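Giving up the car for August

So I've done it. The car went to my cousin Peadar at the start of August and I've been getting the bus from Mikbridge to Illirport every morning like a proper grown-up. I said I'd write about how it went, and Bríd has been on at me to do it before I forget the good bits.

The first week was awful! I missed the 7.10 twice, got soaked both times, and then discovered that the bus I'd thought was mine goes round by the hospital and adds half an hour. I sat there fuming over all the money I was supposedly saving. (I did work it out, by the way. Insurance, tax and the last set of tyres came to 1113 euro, and that's before a drop of diesel.)

Then I started bringing a book. I'd not finished a novel in almost 2 years and I've got through a 560-page one since, a big family saga that Kathleen Hanrahan lent me and now wants back. There's something about being stuck in a seat with no way of doing the washing up – you just read.

The eating has been less of a triumph. When you drive you can stop wherever you like, and when you don't, you end up having your tea at half four out of whatever you can grab on the way to the stop.
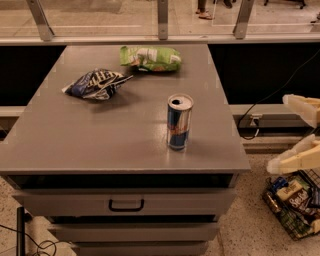

I've also got to know people, which I didn't expect. Deirdre Costello lives four doors up from me and I'd only ever waved at her through a windscreen. Now we save each other a seat and I know all about her daughter's wedding, the row over the band, and why the hotel had to be changed. I'm invited to the afters!

What I do miss is the big shop. Carrying potatoes home from the stop is no joke, and I've gone over to buying a few bits every day, so I probably spend more. And Sundays are hopeless, with one bus out and one back, so my mother gets phone calls now and she isn't one bit pleased about it.

Peadar rang last night to ask if I want the car back in September. I told him to hang on to it until the clocks change and ask me again then.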